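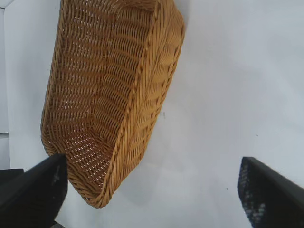

What is Plakia, and what do you do in it?

Plakia is a story-driven adventure game with light strategy bits, set on a chain of islands that used to be one country. You play a ferry pilot who carries passengers, letters and sometimes trouble between the ports. Most of your time goes into talking to people, picking routes and deciding who gets a seat on the boat. There's some fighting, but you can get through long stretches without any.

Do I need to play Dolholm first?

Nope. Dolholm came out earlier and takes place 75 years before this one, so the cast is completely different. A few family names carry over, and there's a song in the second port that'll make you grin if you know where it's from. I played them in the wrong order and had a great time (then went back to Dolholm and kept pausing to yell at the screen).

Who made it?

A small studio called Dolier. They did the writing and the art themselves, and the music came from Abou Zeid, the same outfit that scored Dolholm. If you like the harbor theme, leave the title screen running for a while – it changes.

How long does it take to finish?

My first run took me most of March, playing in the evenings. I'm slow, I read everything, and I got stuck on the lighthouse chapter for ages. If you stick to the main story you'll be through a lot faster than that. The side passengers are the best part though, so I'd take your time!

How does combat work?

It's turn-based, with 2 crew members on deck at a time. Everyone has a stamina bar, and when it runs out they sit down and sulk until the fight ends. You can swap people between turns for free. I missed that completely in my first few fights, and the tutorial mentions it in one line you'll click right past.

What's the fastest way to earn money early on?

Carry mail. Passengers pay better per trip, but they complain, get seasick and ask you to turn around. Mail just sits there. Once you've saved 900 coins, buy the bigger hull from the yard in the starting port and skip the fancy lamp next to it. The lamp gets cheaper after chapter three anyway.

Is the 3000 coin debt supposed to be impossible to pay off?

I get this one a lot. You can pay it before the deadline, and you get a different dinner conversation if you do. You don't have to. Missing the deadline won't end your game or lock you out of an ending, it just makes one particular harbor master a lot ruder. I kind of prefer her that way.

Can I miss passengers for good?

Yep, a handful of them. The clockmaker leaves at the end of chapter two, and the twins disappear if you never stop at the salt pier. Check every pier before you sail through the storm gate, since you can't come back the same way. Keep a separate save from before the gate – I didn't, and I'm still sore about it.

How many saves can I have?

As many as you like, as long as you save at a dock. There's one autosave on top of that and it gets overwritten every time you leave port, so don't lean on it.

My game freezes on the map screen. Any fix?

Turn off animated waves in the display options, then restart. That fixed it for me and for most of the folks who've written in. If it still hangs, try loading an older save and opening the map before you talk to anyone.

Will you add a full walkthrough?

I'm working on it. Chapters one to four are written up and linked from the main page. Chapter five has so many branches that my notes are a mess, so that one's going to be a while. If you've found something I haven't covered, send it over through the contact form and tell me which chapter you were in.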